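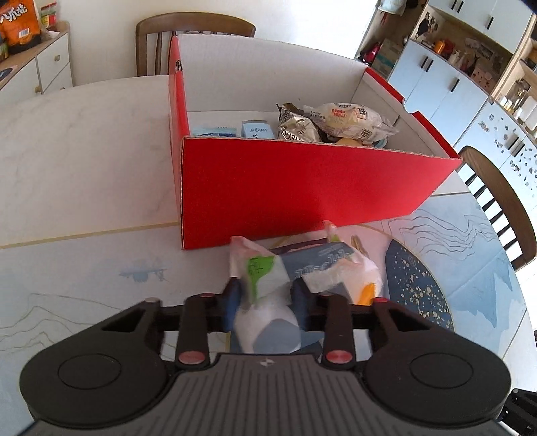 Snacks in the red box

Playing goalie when you're nine: notes for my talk at the Fadgate coaches' night
Waraporn Srisuk
April 23, 2025
Print | E-mail | 14 shares | 2 comments

(Say hi, say thanks to Nii for setting up the chairs and the projector. Ask people to grab the handout before I start because I always forget.)

So, who here has had a kid cry in goal? Hands up. Okay, keep them up if it was your own kid. Mine too.

I coach the under-tens at Jumley, and I played in goal myself all through school, badly at first and then pretty well. I want to talk tonight about how we pick the kid who goes in the net, what we say to them when they get there, and what happens on the ride home. I don't have a big system. I've got a bunch of stuff I tried, and some of it flopped.

First thing: how do they end up there? On my first team it was whoever was slowest to say "not me." Terrible way to do it! One boy ended up in goal for five games straight because he was polite. His dad finally took me aside at the Mahawong field and asked if his son was being punished, and I felt about two inches tall.

Now we rotate by half, and the list goes out to families before the weekend. Every kid gets a turn. If a kid really hates it, they can swap with a friend, but the two of them have to come tell me together. (Tell the story about the twins here if there's time. If not, skip it, it's long.)

Someone is going to ask, doesn't that cost you games? Yep. We lost a semifinal last June with a kid in goal who was watching a dog on the next field. She's still playing. She likes goal now, and the dog comes up every practice.

Next, warm-up. (Get the ball out of my bag. Need someone to throw to me, probably Nii.)

Please, please don't line them up and blast shots from the penalty spot. A kid who gets hit in the face before kickoff is done for the day. Start sitting down. Roll the ball, have them scoop it. Then kneeling. Then standing, soft throws to the chest. Then to each side, and let them fall over, because falling is the fun part and they'll want to do it all day if the grass is soft. I do seven minutes of this and then they join the others.

Gloves. Get some that fit. We had one adult pair going around the whole club for a while, and the kids looked like they were wearing oven mitts. We bought three small pairs with what was left from the raffle and they live in the ball bag. Smell-wise, well, air them out.

(Slide with the Skumik drill on it. If the projector acts up, draw it on the board.)

The Skumik drill is one I stole from a summer camp. Two small goals, back to back, one keeper who has to run around to cover both. Everybody lets in goals. That's why I love it! The score gets so silly that letting one in stops being a big deal. I tallied it over one season for this talk: 229 goals in that drill alone, and not one kid cried over it. The actual games are another matter.

Now the talking part. I used to yell "unlucky!" after every goal. Nii pointed out that I'd yell it even when the ball rolled straight through somebody's legs, and the kids knew perfectly well it wasn't luck. So these days I say their name, I say "next one," and that's it. At halftime I ask the keeper what they saw out there. They see a lot from back there, more than I do, and it's nice for them to be asked.

Parents behind the goal: no. I know they mean well. I ask them to stand on the side line with the rest of us, and I ask at the first practice, before anybody has a reason to take it personally.

The ride home. Here I can only tell you what I do with my own daughter. I let her pick the music. If she wants to talk about the game she will, usually at bedtime when I'm trying to leave the room.

(Pause for questions. Expect the one about moving up to the bigger goals. Short answer: stand a step farther out and let them get chipped a few times.)

Last thing before we head outside to try the drill: bring the handout, the Skumik diagram is on the back, and somebody grab the cones by the door.

Print this page | E-mail to a friend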